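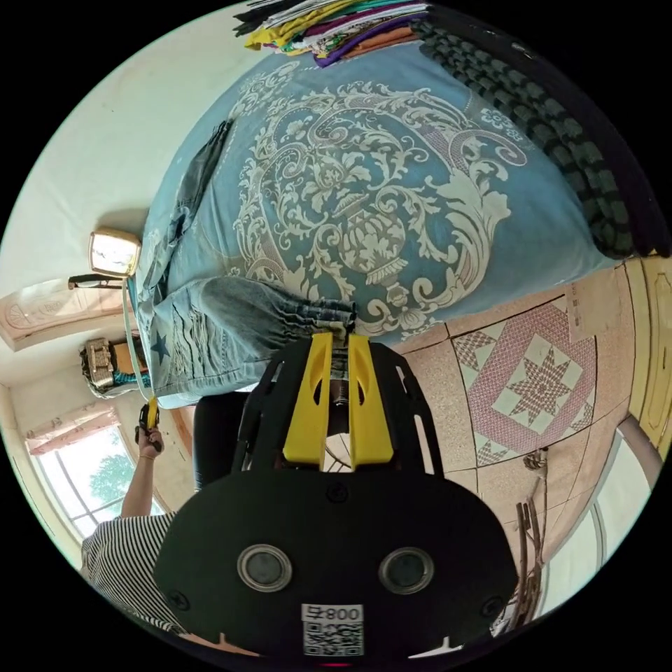

Hekley Garment Care: Frequently Asked Questions About Denim

Hekley takes in denim for washing, hemming and repair at its Clisora workshop and by mail. The answers on this page apply to cotton denim and to cotton blends with up to two percent elastane. Blue denim, such as the jeans on the bed, is usually dyed with indigo, which sits near the surface of the yarn and comes off with friction. Black and gray denim is usually dyed with sulfur dyes and fades in a different way. Where an answer depends on the dye, this is stated.

How often should jeans be washed?
Wash when soiled or when odor is present. No fixed number of wears applies. Raw denim may be worn for several months before the first wash if a high-contrast fade is wanted, but body oils left in the cloth weaken cotton over time.

What temperature should I use?
Cold, up to 80 degrees Fahrenheit, for all indigo denim. Turn the garment inside out and close the zipper and buttons. Warmer water increases dye loss and, in unsanforized cloth, shrinkage.

How much will my jeans shrink?
Sanforized denim normally shrinks one to three percent in length. Unsanforized denim can shrink up to ten percent. Most of this takes place in the first wash, and a further small amount in the next two.

Should I wash before hemming?
Yes. Wash and dry the jeans once in the way you intend to wash them afterward. We do not hem unwashed unsanforized denim.

How do I measure for a hem?
Lay the jeans flat, front side up. Measure along the inside seam from the crotch point to the lower edge of the hem. Write the finished inseam on the order form in inches, to the nearest quarter. Do not mark the cloth with ballpoint pen.

What is the difference between a chain-stitched and a lockstitched hem?
A chain stitch uses a looped thread on the underside and tends to produce the diagonal "roping" seen on older jeans. It can unravel if the thread is cut at the wrong end. A lockstitch is flatter and more secure. The two cost the same.

Can you keep the original hem?
Yes, if at least one inch is being removed. Choose Service 281 on the form. The original edge is cut off and reattached, leaving a visible seam directly above it. Service 734 is a standard new hem.

Which thread do you use?
Eneo polyester-core thread for seams and Chacko cotton thread for visible topstitching. Cotton thread fades along with the cloth. Polyester does not.

My new jeans leave blue marks on light fabric. Is this a defect?
No. Loose surface dye is normal. Keep dark jeans off light upholstery and bedding until the wash water runs mostly clear. Salt and vinegar do not fix indigo.

Can I use a tumble dryer?
Low heat only, and not for stretch denim. Elastane loses recovery when it is heated repeatedly. Line drying in shade is preferred.

Do you accept repairs in September?
Mail orders are accepted all month. The counter closes at 4 p.m.

Where do I send my jeans?
Hekley Garment Care, Attn: Svatopluk Šimko, P.O. Box 3526, Clisora. Enclose the completed form and empty all pockets.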